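Relatório de projeto - Unidade curricular de Aprendizagem Automática Aplicada
Recolha de demonstrações com garra manual: quanto vale cada episódio?
Grupo Itska: Iresha Munasinghe, Ashraful Gazi, Tyra Strand
Orientação: Bahman Babaei
Entregue em 29/11/2025

1. Ponto de partida

O enunciado pedia um conjunto de demonstrações de arrumação de objetos em cima de uma mesa, gravadas com uma garra segurada à mão, e um modelo treinado a partir delas. A proposta inicial do grupo, escrita em maio, prometia 4,000 episódios e dava como certo que a quantidade resolveria o resto. Já na altura um de nós (Ashraful) discordou por escrito, e a discordância ficou no anexo da proposta. Este relatório é, em boa parte, a continuação dessa discussão.

Chegámos a 3,000 episódios gravados. Não consideramos que a diferença explique os resultados fracos do modelo, e desconfiamos de quem o explicaria assim. O que nos parece mais discutível é o que conta como episódio e quem decide que ele é bom.

2. Método de recolha

A garra, a que chamamos Flanen, tem dois dedos e uma câmara montada de forma a ver sempre as pontas. O operador segura-a, faz a tarefa e carrega no botão no início e no fim. O programa Ovus corta a gravação nesses dois instantes, guarda as imagens e estima a trajetória da mão. Em teoria, o operador só tem de trabalhar com naturalidade. Na prática, ao fim de meia hora ninguém trabalha com naturalidade com aquilo na mão. Os movimentos ficam mais curtos e mais cautelosos, e é isso que o modelo aprende.

Dividimos a recolha em seis sessões. Em cada uma havia um operador e um anotador, que trocavam a meio. A tarefa era sempre a mesma: pegar num objeto macio ou rígido, levá-lo para outro ponto da mesa e largá-lo. A posição inicial dos objetos devia ser sorteada. Nas duas primeiras sessões foi escolhida «ao calhas» por quem estava a operar, e quando fizemos o mapa das posições viu-se uma concentração clara do lado da mão dominante. Mantivemos esses episódios no conjunto, com uma etiqueta própria. Tyra preferia tê-los retirado.

3. Estado do equipamento

O guia que recebemos não fala de desgaste. Parece-nos uma falha séria, porque os dedos aparecem em todas as imagens e qualquer alteração neles entra nos dados juntamente com a tarefa. Passámos a rever imagens com a garra aberta e sem nada entre os dedos, que são as que melhor deixam ver as almofadas. O bordo da almofada esquerda está puído, com material claro desfiado e pó agarrado, e do dedo direito pende um fio branco encaracolado. O peluche verde-escuro, encostado à margem esquerda da vista, é o tipo de objeto macio que usámos na tarefa. 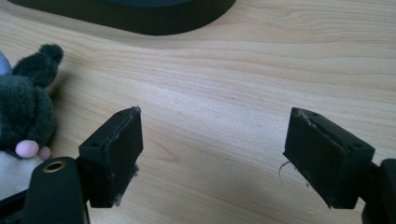
4. Controlo de qualidade

Cada episódio foi classificado pelo anotador como aceite, duvidoso ou rejeitado. O critério escrito tinha uma linha: o objeto muda de sítio e é largado sem cair. Pedimos a Rizwan Dewan, de outro grupo, que reclassificasse uma amostra sem ver as nossas etiquetas. Concordou connosco nos casos fáceis. Nos duvidosos a concordância foi tão baixa que deixámos de usar essa categoria no treino.

Há ainda um problema que não sabemos medir. O Ovus rejeita automaticamente os episódios em que perde a trajetória, e suspeitamos que a perde mais vezes nos movimentos rápidos. Se for assim, o filtro favorece os gestos lentos antes de qualquer anotador olhar para eles. Não guardámos os rejeitados das primeiras sessões, portanto a suspeita fica por verificar.

5. Resultados e reservas

Treinámos cinco versões do modelo, variando apenas os episódios incluídos. A versão sem as duas primeiras sessões comportou-se ligeiramente melhor com objetos colocados do lado oposto, o que dá alguma razão a Tyra. As restantes diferenças são pequenas e não as interpretamos. O ensaio foi feito na mesma mesa da recolha - um teste generoso, a nosso ver, e mesmo assim o modelo hesitou muitas vezes antes de fechar os dedos.

Não testámos se o desgaste das almofadas altera o comportamento do modelo. Seria preciso repetir parte da recolha com almofadas novas e as mesmas posições iniciais. O professor Babaei considera o efeito improvável. Nós não temos dados para o contradizer, nem ele os tem para nos convencer.

6. Para quem continuar

Sortear as posições por programa desde a primeira sessão. Registar uma imagem dos dedos abertos no início e no fim de cada sessão, com a data da última troca de almofadas. Guardar tudo o que o filtro rejeita. Definir «largar» antes de começar a anotar: perdemos uma tarde inteira a discutir se um objeto que rebola depois de largado conta como caído, e as etiquetas anteriores a essa tarde seguem a regra antiga.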